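Rindthorpe Desk Storage: Frequently Asked Questions

What do I get when I order the small cabinet?
One white cabinet with four drawers, already assembled. The drawers run the full width of the front and are stacked one above another. Labels are sold separately.

How do I get it out of the carton?
Open the carton on its side and slide the cabinet out onto a table. Covering the table with paper first will keep the finish from getting scratched. Leave the tape on the drawers until the cabinet is where you want it.
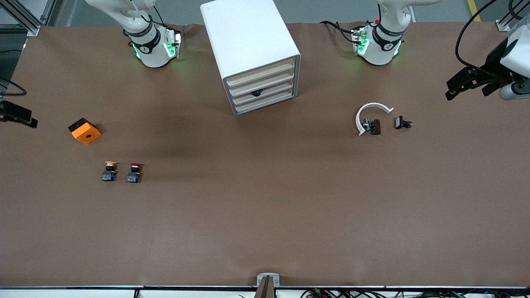

White four-drawer cabinet and orange box on a paper-covered table.

Why won't one of my drawers close all the way?
Usually something is sticking up over the drawer front or has dropped behind it. Pull the drawer out completely, check the space at the back, and slide it in again level. Pens, chargers and clips are the usual cause.

Can I stack two cabinets?
Yes, up to two. Put the heavier one on the bottom. We don't recommend a third.

How much weight can a drawer hold?
Up to 4 pounds if the load is spread out. The cabinet was designed for paper, stationery and small tools. Jars of screws should go somewhere else.

Do you sell single replacement drawers?
Yes. Ask for part 495 and tell us which drawer you need, counting from the top. The top drawer is a little shallower than the others, so they can't be swapped.

How do I clean it?
Use a damp cloth and dish soap, then dry it. Solvent cleaners will dull the drawer fronts.

Can I return it if it doesn't fit my desk?
You have 81 days. Keep the carton. Returns are handled by Lilian Mwaipopo at our Mfinanga warehouse, and refunds go out every Monday.

Who do I contact about a bulk order?
Write to Eduardo Calado in the sales office and include your delivery address.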